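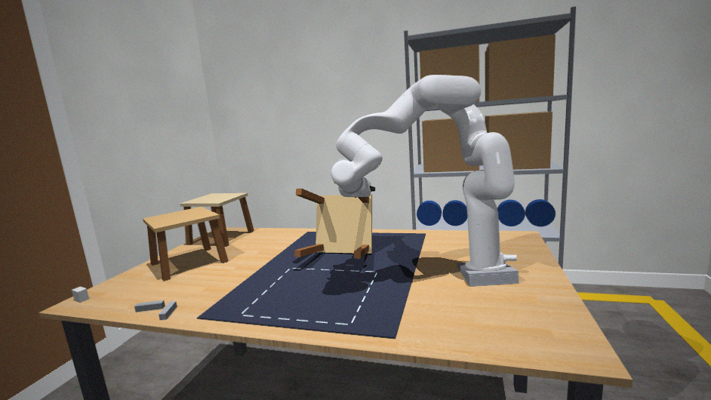 Narnach: celebrity interview claims and what became of them

November
By Krum Papadopoulos

Welcome, and thank you for stopping by! Narnach is a small collection of 600 claims made in television interviews about film and TV actors, each one matched (where I could manage it) with whatever the same program or its rivals said later on. I started it because I watch far too much entertainment news while cooking, and I kept noticing that a story I'd heard on Gunutent in the evening had quietly turned into a different story by breakfast.

All the interviews come from Gunutent, the evening gossip show, and from the Ilach morning program, which is gentler and has much better manners. The follow-ups are mostly from the Semeniuk entertainment pages, with a handful from the shows themselves when they aired a correction.

What's in the folder

claims.csv holds one claim per row. There are 8 columns: the row number, the program, the month, the speaker's role, the claim in my own words, the quoted words, the outcome, and my notes. The notes column is where I ramble, so feel free to drop it before you do anything serious.

followups.csv lists the later statements, and links back to the first file by row number. A claim can have several follow-ups or none at all. One poor actor's rumored engagement has a string of them that reads like a soap opera.

Please open both as UTF-8. Some spreadsheet programs will chew up the accented names if you just double-click the file, and I've had more than one email about that.
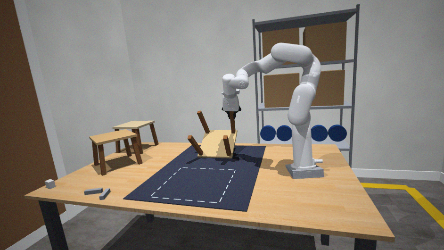
How the outcome labels work

"Stood" means later coverage backed the claim up. "Changed" means the speaker or the program told it differently the next time. "Withdrawn" means somebody took it back on air or in print. "Open" means I never found anything more, and I'd ask you not to read that as true or false.

I didn't label these alone. 2 people read every claim separately, me and my very patient sister-in-law, and when we disagreed we talked it over on the phone until one of us gave in (usually me). The first reading of each is kept in the notes, so you can see where we argued. Drivers, cooks, stylists and old school friends gave us the most trouble, as they so often speak about what they think someone else saw.

Names and privacy

Private people appear only by their role, such as "former driver" or "neighbor." Actors' names have been swapped for codes, and I haven't included the key.

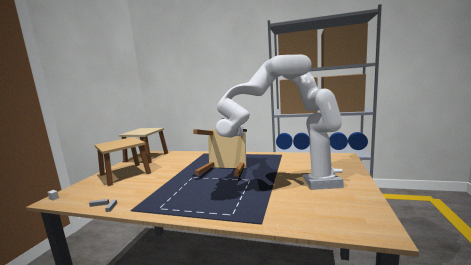
If you recognize someone anyway from a quote, please be kind and keep it to yourself, especially where the claim touches on health or a family quarrel. I'll gladly remove a row if the person concerned asks me to.

Known problems

Rows from the Ilach program are thinner in summer, when it goes off the air. Quotes from phone-in guests are harder to hear, and I've put a question mark beside any word I wasn't sure of. Version 2 fixes the month column, which had slipped down a row near the bottom of the file. If you still have the first version, do throw it out and download again.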